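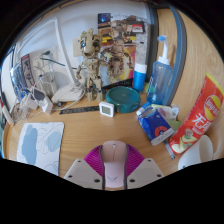

Dedos Dretell cerrados sobre un ratón inalámbrico, con la pieza separada de la mesa.

Dretell – pinza manual de dedos flexibles, kit para montar
Fabricante: Hellance
Diseño mecánico y documentación: Anayeli Rosales
Nivel de montaje: medio
Disponibilidad: bajo pedido

Descripción

Dretell es una pinza de dos dedos accionada a mano, pensada para quien construye en casa o en un taller compartido y quiere ensayar agarres antes de montar el efector en un brazo. El kit incluye el mecanismo de cierre, la empuñadura, las placas de montaje y un juego de dedos de tipo fin-ray. No lleva motor, electrónica ni batería. La fuerza de cierre la pone el usuario con el gatillo y se transmite a los dos dedos por un varillaje simétrico.

Los dedos tienen estructura de costillas. Al presionar un objeto por la cara interior, la punta se curva hacia él y aumenta la superficie de contacto. El efecto se aprecia mejor con objetos de contorno redondeado que con cantos vivos. En piezas planas y delgadas conviene agarrar por la mitad inferior del dedo, donde la deformación es menor.

El juego de dedos de serie se entrega en magenta y las placas en gris claro. El color de los dedos no altera la dureza. Otros colores se fabrican por lotes y el plazo depende del resto de pedidos.

Especificaciones

Tipo: pinza paralela manual, dos dedos
Apertura máxima entre puntas: 100 mm
Fijación de cada dedo: placa con 4 taladros
Piezas del kit, sin tornillería: 28
Dedos: intercambiables, tipo fin-ray
Accionamiento: gatillo con muelle de retorno
Posición de reposo: abierta
Tope de cierre: regulable por tornillo
Mano de uso: derecha o izquierda

La apertura se mide con los dedos sin carga y con el tope retirado. El tope viene montado de fábrica y reduce ligeramente el recorrido en cierre para que las puntas no se monten una sobre otra.

Contenido de la caja

Empuñadura en dos mitades
Gatillo y muelle
Varillaje con casquillos
Guía lineal y carro doble
Dos placas de montaje
Dos dedos fin-ray
Almohadillas interiores
Bolsa de tornillería M3 y tuercas
Hoja de montaje

No se incluyen herramientas. Hacen falta una llave Allen para M3, un destornillador plano pequeño y una lima fina.

Montaje

1. Repasar con la lima los asientos de los casquillos. Deben entrar a presión con los dedos, sin martillo.
2. Montar el carro doble en la guía y comprobar que corre en todo el recorrido. Un punto duro en el centro suele indicar que la guía está atornillada con tensión. Aflojar, dejar que asiente y volver a apretar en cruz.
3. Colocar el varillaje. Las dos bielas no son iguales: la marcada con una muesca va en el lado del gatillo.
4. Cerrar la empuñadura sin apretar del todo y probar el retorno del muelle.
5. Fijar las placas al carro.
6. Atornillar los dedos a las placas empezando por los taladros más cercanos a la palma. Apretar hasta que la cabeza asiente y parar ahí. Un exceso de par deforma la base del dedo y las puntas dejan de coincidir.
7. Pegar las almohadillas en la cara interior.
8. Ajustar el tope.

El paso 3 es el que más consultas genera. Si al terminar un dedo avanza más que el otro, las bielas están cambiadas de lado. Hay que abrir la empuñadura; no se puede corregir desde el tope.

Comprobación en mesa

Se recomienda hacer la primera prueba con un objeto ligero, rígido y de superficie lisa. Un ratón de ordenador sirve bien: tiene curvatura en los flancos, cabe en la apertura y cualquier desalineación se nota enseguida, porque el objeto gira al cerrar.

Procedimiento: apoyar el objeto en la mesa, acercar la pinza con los dedos abiertos, centrar a ojo, cerrar hasta notar contacto en ambos lados y levantar unos milímetros. Repetir 20 veces. Si el objeto gira siempre hacia el mismo lado, revisar el apriete de la placa contraria. Si gira unas veces a un lado y otras al otro, el problema está casi siempre en el centrado y no en la pinza.

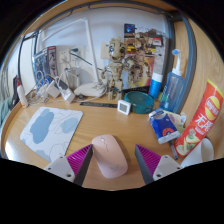 Dedos abiertos a ambos lados del ratón, con las almohadillas gris oscuro en la cara interior.

Después de la prueba, volver a comprobar los tornillos de las placas. Los dedos asientan durante los primeros ciclos y el apriete inicial se pierde en parte. No usar fijador de roscas sobre piezas impresas: algunos productos atacan el material y la base se agrieta con el tiempo.

Uso en mesas ocupadas

La pinza se puede usar en un escritorio corriente, sin despejarlo por completo. Hay que dejar libre el recorrido de entrada de los dedos, que necesitan sitio a los lados del objeto cuando están abiertos. Los cables sueltos son el obstáculo más habitual, porque se enganchan en las costillas al retirar la mano. Las alfombrillas no suponen problema si están bien asentadas; si se desplazan con facilidad, es preferible apoyar el objeto directamente en la mesa.

Con vasos de papel y envases blandos, cerrar despacio. El gatillo no tiene limitador de fuerza y los dedos, aun flexibles, pueden aplastar una pared fina. Con recipientes que contengan líquido se aconseja agarrar por debajo de la mitad de la altura.

Adaptación a brazo

Las placas se pueden desmontar del carro manual y llevar al actuador Montes, del mismo fabricante, con el adaptador Hernuvton. El adaptador se vende aparte y conserva la separación entre dedos, de modo que los agarres ensayados a mano se trasladan sin cambiar la geometría. La fuerza no se traslada: el actuador debe calibrarse de nuevo, empezando por el valor más bajo.

Para otros actuadores se facilita el plano acotado de la placa en PDF y en STEP. Los archivos de los dedos también están disponibles para quien prefiera imprimirlos. Se recomienda filamento flexible, capa fina y dedo tumbado sobre el lateral. Impreso de pie, el dedo se delamina por las costillas.

Mantenimiento

Limpiar los dedos con un paño húmedo y jabón neutro. Evitar alcohol y acetona. La guía se engrasa con una gota de aceite ligero en cada extremo cuando el recorrido deje de ser suave. Las almohadillas son consumibles y se cambian cuando pierden agarre o se despegan por la punta – lo segundo suele llegar antes.

Guardar la pinza abierta. Si queda cerrada sobre un objeto varios días, los dedos conservan parte de la curva y tardan en recuperarla.

Recambios

Juego de dos dedos fin-ray
Juego de almohadillas interiores
Placas de montaje, par
Muelle de gatillo
Bolsa de tornillería

Pedidos y consultas

Los pedidos recibidos antes del jueves entran en el lote de la semana siguiente. Para consultas de montaje, adjuntar una foto del varillaje con la empuñadura abierta e indicar en qué paso aparece el fallo.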